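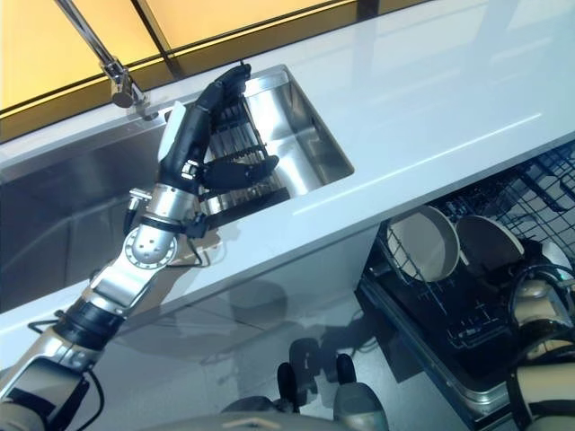

Kitchen sink, Friday

Late. Should be asleep. Writing this down before I forget where I am in the game because tomorrow I will absolutely not remember.

So Stostley. Third try at it, hard mode. Got past the flooded mill finally – the trick was the rope and not the ladder, I'd been going up the ladder like an idiot for a week. Then straight into the toll bridge and dead in two minutes. Reload. Dead. Reload. Got across by paying the guy. You can just pay him! 188 coins, and I had 200, so now I'm in the next town with 12 coins and no lamp oil.

Saved at the inn. Slot 2. Do NOT save over slot 2.

Fidel says I should of kept the miner's coat because it's worth 300 later on. Great. Sold it back in the first village for bread. He's finished the whole thing already and keeps dropping hints and then going "no spoilers" like he hasn't just spoiled it. Told him to stop. He sent me a picture of the map. With a circle on it.
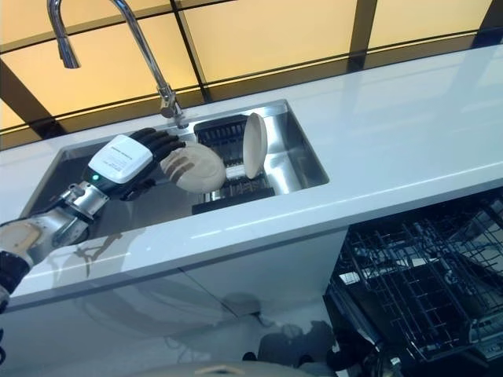
Didn't look at the circle. OK looked a little. Something in the north corner past the quarry, and there's no road drawn there, so either you swim or there's a tunnel from the chapel. My money's on the chapel. The priest has way too much dialog for somebody who only sells candles.

Things I still like: the rain. The way the dog sits down when you open the inventory. Music in the mill, could listen to that for an hour. Combat is still mushy. I hit dodge and then there's this little pause, and then the dodge, and by then I've got an axe in me. Turned off vsync, maybe helped? Hard to tell. Try the other controller tomorow, the left stick on this one drifts and I keep walking into the river.

Also the menus. Why is "drop" right next to "use." Dropped my only key down a well. 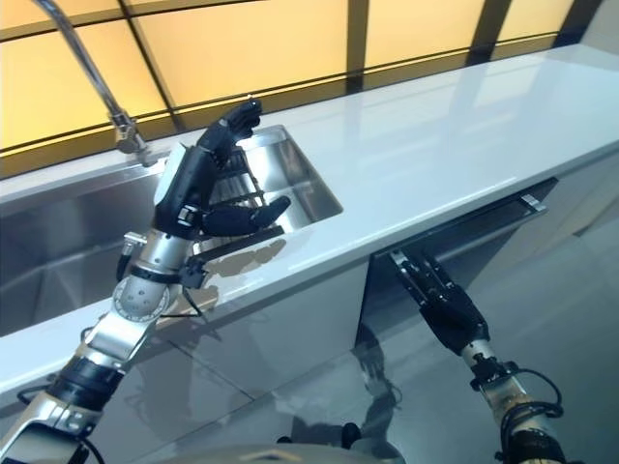 Got it back, had to reload again, lost the whole conversation with the blacksmith and clicked through it the second time. I think he said something about a brother. Will ask Veronika, she writes everything down, she has an actual notebook for this game with tabs.

Veronika wants to do co-op on Bellow next week instead. I said yes before checking if I even still have it installed. I don't. Huge download and the drive's nearly full, so something has to go. Probably Pison, haven't touched it since December, but I was so close to the end of the desert part and if I delete it I know I'll never go back. Maybe move the saves to the old laptop first. Does it even do cloud saves? Check.

Dinner was cereal. Call Mom back. Not about games, just call her.

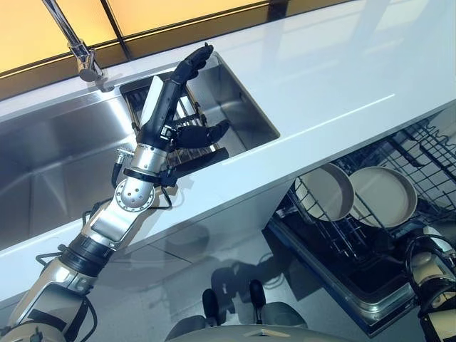
OK back on for half an hour after writing that, couldn't leave it. It WAS the chapel. Stairs behind the altar, you need a candle, which is why he sells candles, fine, well played. Long tunnel, pitch dark, one candle gets you maybe halfway and I'd only bought the one. Felt along the wall the rest of the way. Came out on a ledge over the quarry and there's a boss down there just standing around. Big one. Name comes up as Oláh and the health bar goes right across the screen.

Did not fight him. Went back up and saved, slot 3 this time.

For tomorrow – more candles, sell the spare boots, don't talk to Fidel until it's done. Look up nothing. If he kills me more than ten times I'm dropping it to normal and not telling anybody.

Battery on the controller is blinking. Plug it in. Bed.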